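Home | Training | Meets | Officials | Junior Squad | Contact

How to Mark and Run a Safe 4 x 100 Relay Exchange

By Kulap Petchrat, Lernham Athletics Club
June 7, 2024 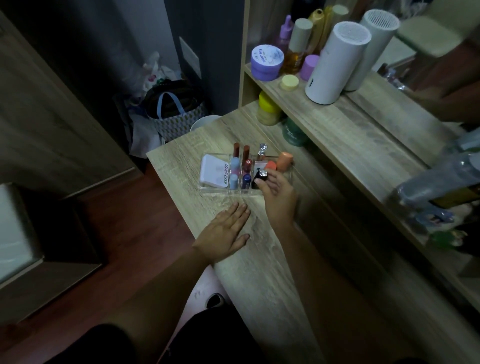 Reaching for a lipstick in a clear organizer on the desk.

This page is for parents and new coaches who help with our relay squads. I ran relay in school many years ago and I have coached the under-15 and under-17 girls at Lernham for four seasons. English is my second language, so if some sentence is not clear, please ask me at the track and I will show you with my feet, which is easier anyway.

The method is for the 4 x 100 with the blind exchange, where the outgoing runner does not look back. For the 4 x 400 you need a different page, and Keir Guthrie is writing it.

What you need

- One baton for each team, the real size, not a piece of pipe
- White athletic tape, or chalk if the surface does not hold tape
- A measuring tape, only for the first practice
- Two lanes of the track, including one full bend
- A notebook which stays in the relay bag

Please do not use coloured duct tape. It leaves glue on the surface and we have already received one letter from the city.

Step 1. Put the runners in order

Before any marks are made, decide who runs which leg. The first runner must be good from the blocks and must be comfortable on the bend. The second runner receives and also gives, on the long straight, so she carries the baton for the longest time. The third must run the bend well. The fourth only receives, and it is usual to put there the girl who likes to chase.

Try not to change the order every week. Each pair has its own marks, and when you change one runner you change two exchanges.

Step 2. Decide the hands

We use the alternating pass. The first runner carries in the right hand, the second receives in the left, the third in the right, and the fourth in the left. The baton never moves from one hand to the other during the race.

This means that runners one and three run close to the inside of the lane, and runners two and four wait at the outside. If both stand in the middle, they will step on each other's heels. When you see spike holes in somebody's sock, check this first.

Step 3. Find the zone

The exchange zone is 30 metres long. The baton must be passed inside it. What counts is where the baton is, and the position of the feet does not matter to the official. On our track the zone lines are yellow, but at other tracks the colour can be different, so walk the lane before the warm-up and find your own lines with your own eyes.

The outgoing runner normally starts at the beginning of the zone, or one or two steps inside it. She may not start before it.

Step 4. Make the first check mark

The check mark is a piece of tape on the lane, placed before the zone. When the incoming runner crosses it, the outgoing runner goes.

Stand the outgoing runner at her start position and let her walk back toward the incoming runner, heel to toe, counting her own shoes. For our girls I begin with 17 shoe lengths. For the senior boys Keir begins with 25. These are only starting numbers and you will change them the same evening.

Put down the tape, press it well, and write the number in the notebook beside both names. Use only one mark per exchange. At a meet each athlete is responsible for removing her own tape after the race.

Step 5. Practise the start without the baton

Do this before you try any pass. The incoming runner comes from 40 metres back at full speed. The outgoing runner waits in a low position, looking back under her arm or over her shoulder, with her eyes on the tape. When the runner hits the tape she turns her head forward and sprints as hard as she can.

Most beginners make two mistakes. They leave slowly, to be kind to the tired friend behind them, or they look back after five steps. Both ruin the mark. You cannot measure anything if the start is different every time.

Repeat three times with a full rest between. If the incoming runner catches her too early, move the tape farther away. If she cannot catch her before the end of the zone, bring the tape closer. Move it by one shoe, not by four.

Step 6. Add the hand

Now we practise the hand while standing. Put all the runners in one line, an arm and a half apart, and pass the baton forward from the last to the first. The incoming runner calls "Hand!" The outgoing runner puts her arm straight back, palm open, thumb away from the fingers, and holds it still. The baton goes into the palm with a forward push.

The receiving hand does not search. If the hand is moving, it is the incoming runner who must wait until it is quiet. Then do it at a jog, then at three-quarter speed.

Ewan Dunbar, who helps with our sprinters, likes to do 111 standing passes in a row without a drop, and when the baton falls they go back to zero. I find this too much for the younger ones. About ten minutes is enough.

Step 7. Put it together at full speed

Run only two or three full exchanges in one practice. After that the legs are tired and your marks will be wrong for the race. It is better to stop and come back on another evening.

One adult stands at the end of the zone and says only if the baton was in or out. Another one watches the tape and says if the start was early or late. Please do not both speak at the same moment.

On the day of the meet

Wind changes the marks. With strong wind in the face of the incoming runner, take one shoe away. Cold weather does the same to us in the early season.

Check the notebook against the tape before you leave the zone. In September Divina Baluyot's team had perfect marks, in lane five, and they were drawn in lane six.

If the baton is dropped, the runner who dropped it picks it up. She may leave the lane to get it, if she does not disturb another team and does not make her distance shorter.

Questions about the squads can go to Kirsty Yeoman at the club desk.

Related pages

Starting blocks: first settings for juniors
How to read a heat sheet
Spike lengths allowed at our track
Warm-up for cold evenings
Volunteer roles at a home meet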